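Film night at home: small tips from our kitchen and living room

My family watches one film together every week, and after nine years of this I have collected some habits which make the evening easier. Maybe they are useful for you too.

Choose the film before the food. When we did it in the other order, the pizza was cold and my children were still arguing about animation or adventure. Now each person writes one title on paper in the morning, and we draw at 6 p.m. The running time matters also. With small children I look for something under 100 minutes, and I include the time for one stop in the middle.

Wash the dinner dishes before you start. If they stay in the sink, somebody will stand up during the best part to do them, usually me. Plates can dry by themselves while you watch. 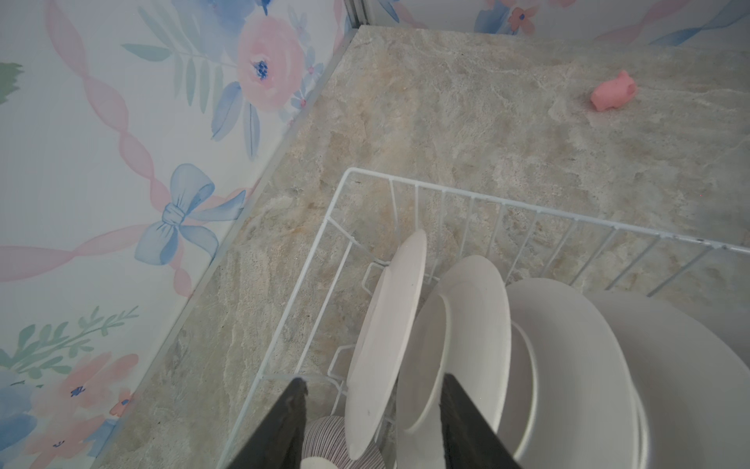
For popcorn, use a heavy pot with a lid and put three kernels in the oil first. When they pop, add the rest and take the pot from the heat for half a minute. My neighbor Irén Pálfi adds the salt to the oil, very fine salt, and I must say it sticks better than mine.

Butter makes stains on the sofa. Cover the seats with an old cotton sheet and shake it outside afterward. On a fresh stain I put cornstarch, leave it until the film is over, and brush it off – do not rub.

The light should not be completely off. A small lamp behind the television is more pleasant for the eyes, and you can find your glass. Clean the screen with a dry microfiber cloth when it is switched off and cool, never with window spray.

If the voices are too quiet and the explosions too loud, look in the sound menu for "night mode" or "dialogue". On our old television it was hidden under 'advanced', and we needed two winters to find it.

Keep the paper slips which were not drawn. Ours are in a jam jar, and there are 18 of them waiting.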